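Speaker notes: Setting Out a Play Kitchen So Kids Want to Use It
Leidy Sotelo, Clonstead Play and Learning Day
Slot: right after lunch, so keep it lively!

Get the clicker from the desk. Water on the left. Say hi, say my name slowly (soh-TEH-loh), and thank the Clonstead crew for squeezing us into the big room.

Opening. Start with the corn story. When I set up my first pretend kitchen I bought everything I could find, 297 pieces of it, and tipped the whole lot into one giant tub. I was so proud of that tub! The kids dug to the bottom, threw food over their shoulders for ten minutes and went off to play with the blocks. PAUSE. Let people laugh, because half of them own that tub.

Ask for hands: who has toy food at home or at work? Who knows where all of it is right now?

Slide 2. What I do these days. Food goes in something kids can see into. Clear bags are my favorite by a mile. A four-year-old can spot the vegetable she wants from across the rug, and off she goes, already telling you what she's cooking. With an opaque bin you get dumping. (Say this part slowly, it's the bit people write down.)

Mention Yupanqui here. They run the play center on the hill and they changed over to see-through bags in March. Their story about the "soup shop" is wonderful, tell it if there's time: two brothers, one bag, a line of customers out to the coat hooks.

Slide 3. The place setting. I get excited about this one, so WATCH THE CLOCK. Laying one real place at the table changes the whole game. Fork on one side, spoon on the other, plate in the middle, a glass. Put it on a tray and now somebody is expected for dinner! Kids walk up and want to know who's coming. 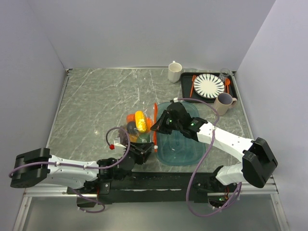

Slide 4: Bagged produce, a teal container, and one place laid on a black tray.

Give them a few seconds with it. Then talk about the plate. I love a bold pattern, and the black stripes fanning out on the white are so cheerful. Point out the orange fork and spoon too. Bright color against a dark tray means little hands find them fast, and it makes packing up a matching game.

Talk about the corn and the eggplant shape. Different colors, different outlines, easy to name and easy to sort. If you're buying just a handful of pieces, go for that kind of variety over six kinds of apple. I would love to be given six kinds of apple, by the way.

Slide 5. Try it together. Pass out the bags, one per table. Each group gets 4 minutes to lay a place for a guest of their choosing (last time at Prelov we had a bear, a bus driver and the moon). Walk around. Don't fix anything! If a fork ends up in the cup, ask about it.

Bring them back. Two groups share, more if we're ahead.

Slide 6. Cleanup. Tray back to its shelf with everything still on it, food into the bag, bag on the hook. Kids do this gladly when each thing has a spot they can see. Show the hook. DON'T FORGET THE HOOK, it's in my coat pocket.

Questions. Somebody always asks about washing. Warm soapy water, air dry on a towel, and leave the bag open overnight.

Handouts are by the door. Thank everyone and remind them the story corner session starts next in room 778.

More from this series
Story Corners in Small Rooms
Blocks, Ramps and Noise
Dress-Up Without the Pile
The Dridorow Toy Swap: How We Run It

Contact: Clonstead Play and Learning Day, front desk, ext. 800 | © Clonstead Play and Learning Day | Back to top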